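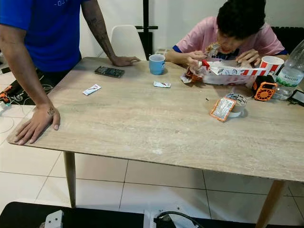 Lunch at the Trimville build table, June

delness_build
Posting for the student club. We're on the second version of our table clearing robot, called Trunarau. The task is to take small items off a table and drop them in a bin. Sachets and cups are the targets, phones and the mug have to stay put. Right now it gets around 700 grams off the table before the wrist motor complains. Looking for advice on the target list before we lock it.

vi_rover
Are you testing on a table like the one in the photo? The clear bottle and the tape roll would worry me more than the weight. Our depth sensor saw straight through clear plastic.

delness_build
Same table, yes. Bottles aren't on the list yet. We have 8 object types and the bottle would be number nine.

torque_and_tea
I'd cut the list to 4. A student team with one arm doesn't have time to tune eight grasps.

vi_rover
Disagree. The rules at our last meet gave points per type, so four types done well scored lower than eight done badly. Check how yours is scored first.

torque_and_tea
Ours took points off for every drop. Depends on the event, I guess. I still wouldn't start with sachets – they lie flat and the fingers just push them along.

delness_build
That's what we get. It shoves the sachet to the edge and we catch it there. Two of the first years want to call that a feature.

halfbridge
Pushing to the edge is a real method, leave it in. What I'd drop is the open food box. The lid moves, the paper hangs out the side, and your model will see a new shape every time.

torque_and_tea
Agree on the box.

delness_build
OK, box is off the list for now. Scoring sheet is with our mentor, I'll post the drop penalty when I have it.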